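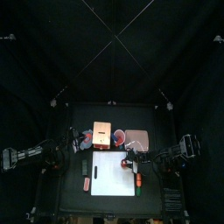 What do you do with small things that belong to no set? Give them one surface and leave them on it for a week. Whatever you go looking for gets a home, and the rest goes in a bag.

I have run this method through two apartments and one very patient storage unit, and it works about as well as any method that involves leaving things out. This gallery is from the spring round. The notes underneath go with the things in the row.

Posted 5/24/20 in Small Things, Sorted
33 shares | 84 comments

The box
Light wood, rounded corners, a narrow slot in the top and a reddish-brown front with a little knob down low. It is the tallest thing in the row and behaves accordingly. I wanted to file it under banks, my sister wanted it under toys, and for now it is filed under B for box. It stays.

The cup
Pink inside, pinkish-white at the rim, and leaning. I have owned a great many cups and the ones that stand up straight never get this much attention. It goes to the bathroom shelf, where it will be asked to hold cotton swabs and will probably do it with an attitude.

The red thing and the blue thing
One is across the lower part of the cup, the other is wedged between the cup and the box. Every row has a couple of these. They go wherever the cup goes until somebody claims them. My record for an unclaimed item is a key I carried from Carroll to Zada Street – it has never opened anything, including a conversation.

The teal piece
Small. Just below the red one. If you have ever stepped on something at night and said a word, it was a relative of this.

The lobed one, with company
Bluish-grey, irregular lobed outline, and an orange-red piece with a paler middle sitting on top of it. I like them as a pair and will be keeping them as a pair, which breaks my own rule about pairs. The rule was written in November, when I was stricter.

The pink-beige rectangle
Tray or lid, and the household is split. A lid needs something to go on, and I have tried it on everything in the kitchen except the cat's dish. A tray needs only a flat place and low expectations. I am calling it a tray. It will hold mail.

Where it all ended up
The keepers went into a Skirnia drawer insert with too many compartments, which is how you end up owning more small things. The bag went to the swap shelf at Patow, where I left it and walked out quickly so as not to look at the shelf. I came home with a napkin ring. It is on the table now, and the week has started over.

1,338 views | 200 likes | Share this gallery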